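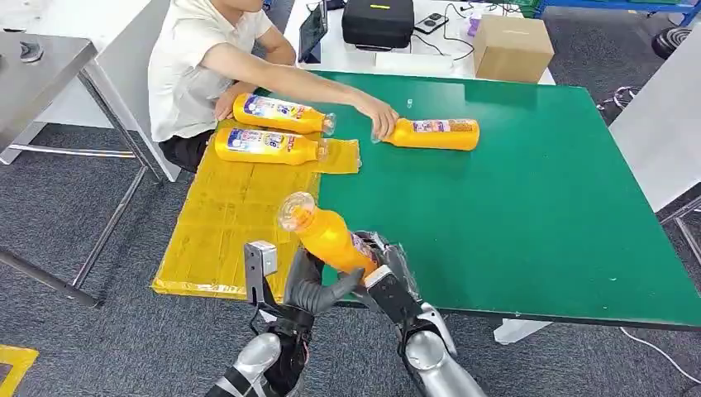

Žofie Hudec writes that a spoonful of baking soda under the cap will keep any glue bottle from clogging, and that she's done it for 9 years. I don't buy it. Baking soda sets off some glues on contact, and with white glue all you get is grit in the tip.

Most of the clogging advice that reaches me is like this. Storing bottles upside down? I tried it with 3 of them over a winter. One leaked into the drawer and the other two clogged the same as ever. Petroleum jelly on the threads does help the cap come off, I'll give it that, but it does nothing for the hole.

What I do now is dull. Squeeze the bottle a little while it's upright so the glue drops back out of the tip, wipe the tip with a damp rag, cap it. For a tip that's already blocked, pull it off and leave it in warm water for 10 minutes, then push a straightened paper clip through from the wide end. Going in from the narrow end packs the plug tighter. This is for water-based glue only. Super glue wants a dry cap and a cool shelf, and once that tip is gone I cut it back or throw it out.

Bilal Matar swears by the Pradari replacement caps. I bought a pack in June and can't tell them from the ones that came with the glue.

Last updated: June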